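Skulletar Home Textile Care Guide
Section 8: Folding and storing microfiber towels

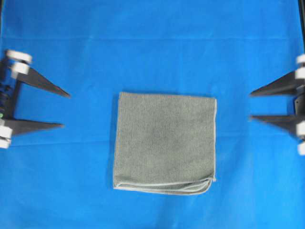
Fig. 8-1. Folded gray towel on a blue work cloth, bottom fold visible.

These steps apply to the Karaki towel, item 3224, and to any other square or nearly square microfiber towel in the set. Wash and dry the towel as described in Section 7 before you start.

Preparing the surface

1. Clear a table or counter and wipe it down. Crumbs and lint cling to microfiber.

2. Spread a plain cloth over the surface. Choose a color that contrasts with the towel so the edges are easy to follow. Small creases in the cloth do not matter, but smooth out any thick ridges.

Folding

3. Lay the towel flat with the care label facing down. Pull each corner out gently.

4. Bring the bottom edge up to meet the top edge. Line up the corners first, then the hem between them.

5. Smooth the towel with the flat of your hand, working from the fold toward the open edge.

6. Fold the left side over to the right side and smooth again.

7. Check the hems. If a corner sticks out, open the last fold and lay it down again – pulling on the corner will stretch the binding.

Note: A shallow band can be turned up along the lower edge to shorten the towel for a narrow shelf. Keep the band the same depth from one side to the other.

Storing

8. Place folded towels in the Drukine shelf box with the folded edge facing out. The box holds 10 towels. Do not press the stack down to fit more.

9. Close the lid and keep the box away from heaters and direct sunlight.

CAUTION: Do not iron the folds. High heat damages microfiber and cannot be reversed.

CAUTION: Do not store towels that are still damp. If a towel feels cool or heavy after folding, open it and let it air dry completely.

Towels used with Plorkadon polish must be kept in a separate box, even after washing. Mark the lid so they are not used on glass.

For stain removal, see Section 9. For replacement shelf boxes, see the parts list at the back of this guide.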